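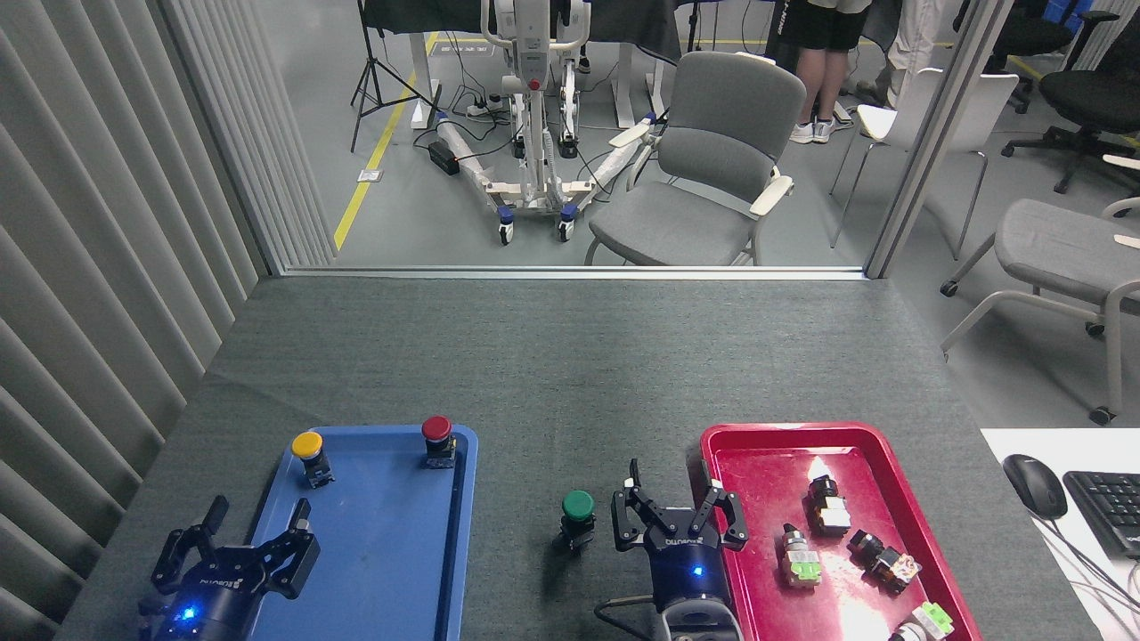
Two trays is one tray too many for a handful of push buttons, a reader wrote to me after my last piece on workbenches, and surely a decent drawer would do the same job. I've thought about that letter more than its writer probably expected, and I'm afraid I have come down firmly on the side of the trays.

I learned about drawers at Revlow, where we had a cabinet with 90 of them, every one labelled, and where I spent a good part of my working life opening the wrong one. A drawer hides things (that's its whole charm, I suppose, when visitors are coming). A tray on the bench leaves them out where your eye can fall on them. Put the yellow, the red and the green buttons together on a blue tray, caps up, and you can tell from across the room which colours you have. Keep the other switches on a red one and the two lots stay out of each other's way.

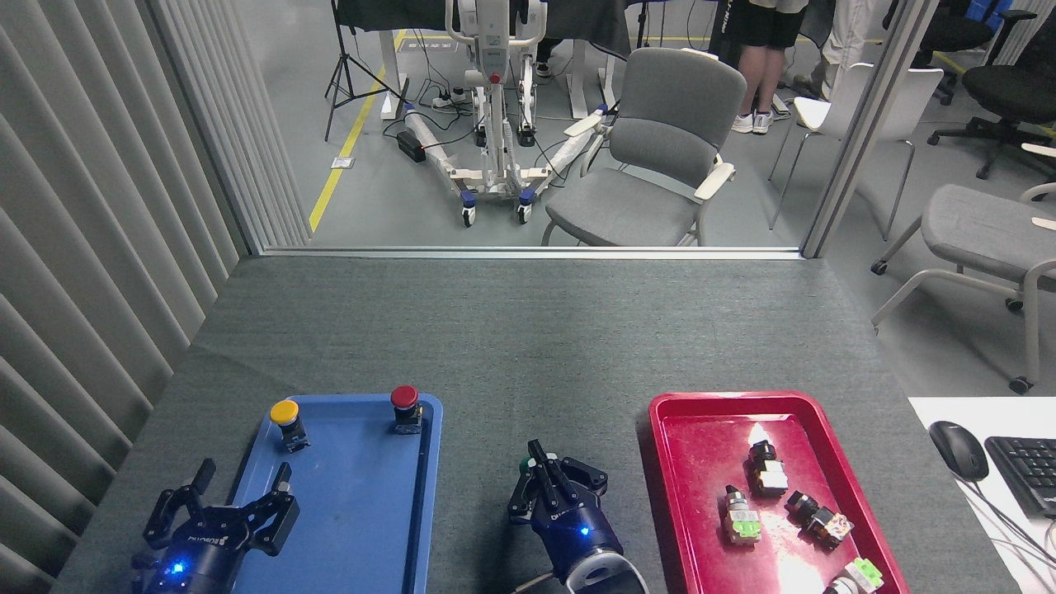

But doesn't the colour of the tray just add another thing to remember? somebody asked when I gave a little talk on this at Venter in May. It's a fair question, and I'd say yes, for the first morning. After that your hand seems to know, much as it knows which cupboard the mugs live in at home.

I'm fond of a rim, too. Round things roll, and a switch with a round cap lying on its side will go travelling if you let it. A soft grey covering on the table helps, and it's kinder to the parts than bare metal, but a raised edge is what I'd spend my money on first.
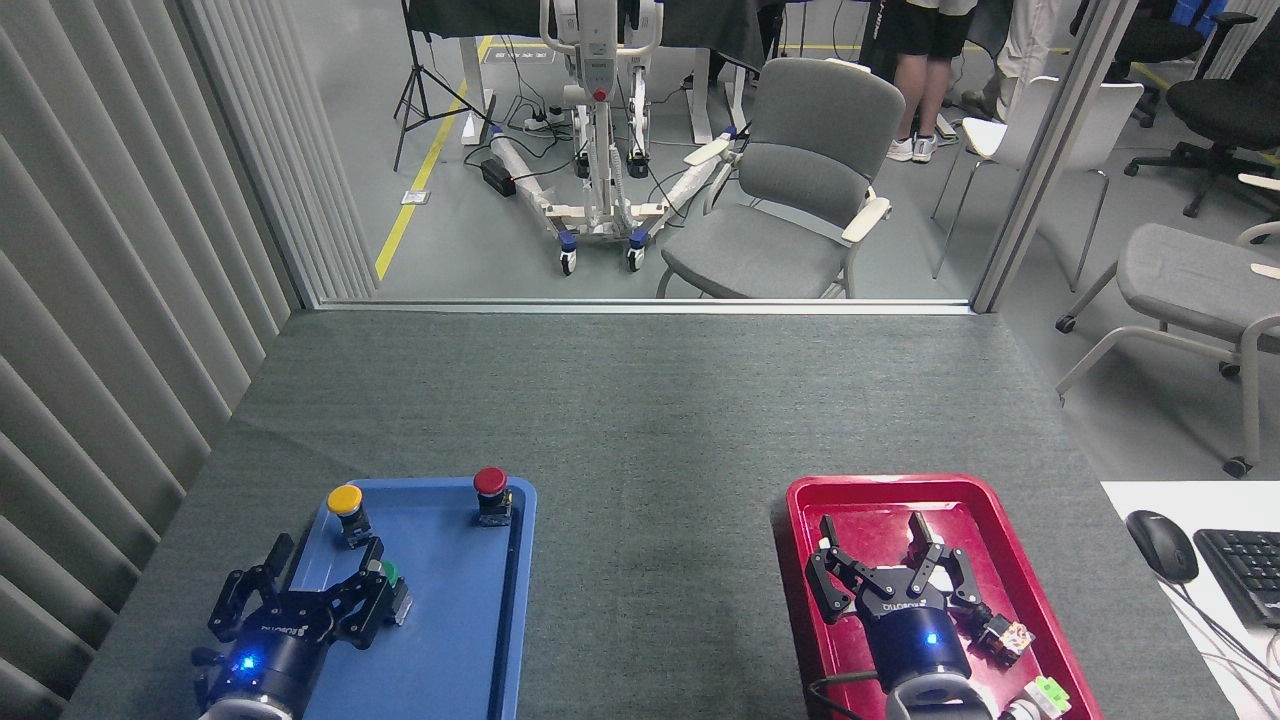
Leave a little room

My last plea is for space. We fill trays the way we fill suitcases, and then we wonder why we can't find anything. I'd sooner have a few switches with bare tray between them than a heap I have to stir with a finger, and if that means buying another tray, well, they stack beautifully and I've never regretted one yet.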